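Bera Session Tools - Set-up Guide
Section 4: Pairing grippers and checking the pose stream
Published by Stutbridge Documentation, July

We use cookies to remember your language and version settings. Accept / Manage

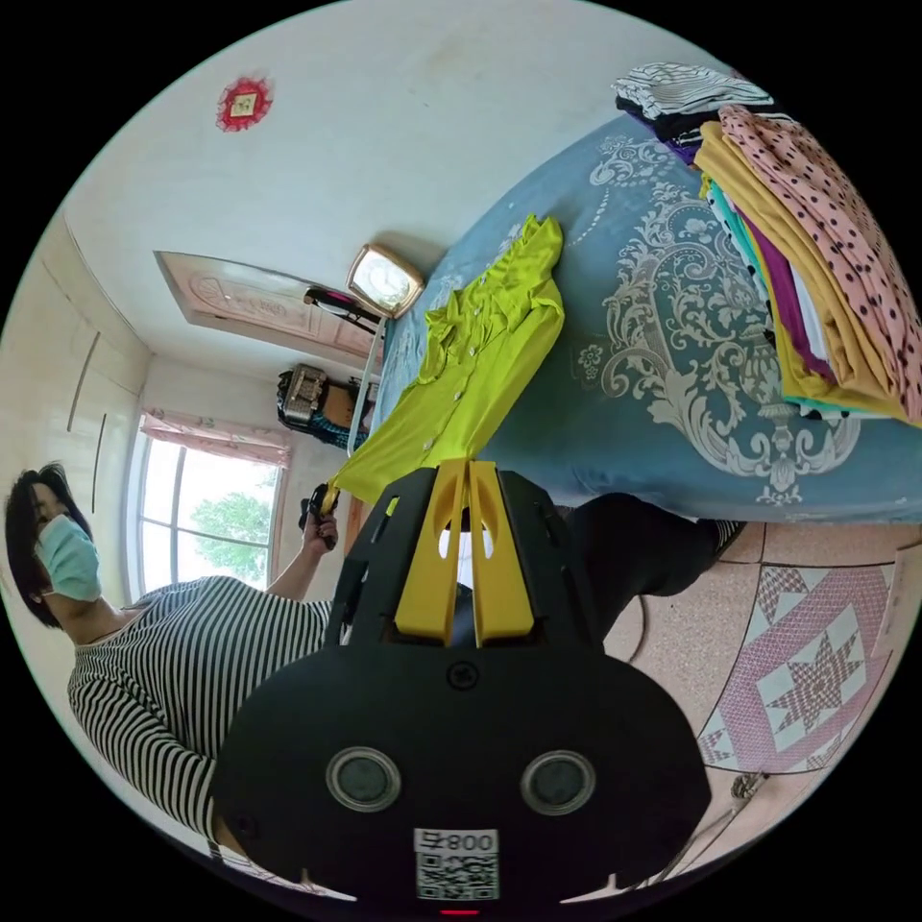
Figure 4. Shirt handling on a bed, with the hand-held gripper in the foreground.

Complete Section 3 (installing the Geerts driver) before you start. The steps are the same for one gripper or two.

1. Connect the gripper and open Bera. Wait for the device to be listed under Sources.

2. Select the device and press Pair. Scan the QR label on the body when the prompt comes up. If the scan fails, type the device code in by hand.

3. Set the pose rate to 100 Hz. Higher rates are available, but the planner resamples everything to 100 Hz on import.

4. Open Perception > Map and press Build. Move the gripper slowly through the work area until the feature count passes 1,000. Patterned bedspreads and rugs help here. Plain walls and ceilings do not.

Note: If the count stalls below 478, close the map and start again - adding to a weak map seldom fixes it.

5. Open and close the fingers fully, twice. Bera stores the two end positions as the width range.

6. Press Check Stream. Leave the gripper still until the drift figure settles, then save the profile.

7. For cloth tasks, set the object model to Deformable and turn off Rigid Grasp Check. With the check left on, the planner rejects any segment where a sleeve or hem moves relative to the fingers.

CAUTION: Keep cables clear of the floor area where the operator will be walking. A snagged cable can drop the stream partway through a segment.

CAUTION: Do not rename a profile while a session is open. The log will keep the old name and Evbridge export will fail with error 72.

Profiles are stored by device. If you swap grippers, repeat steps 2 to 6 and leave the existing map in place - it can be used again as long as the furniture has not been moved.

Go to Section 5: Labelling segments

© Stutbridge. Contact support | Back to top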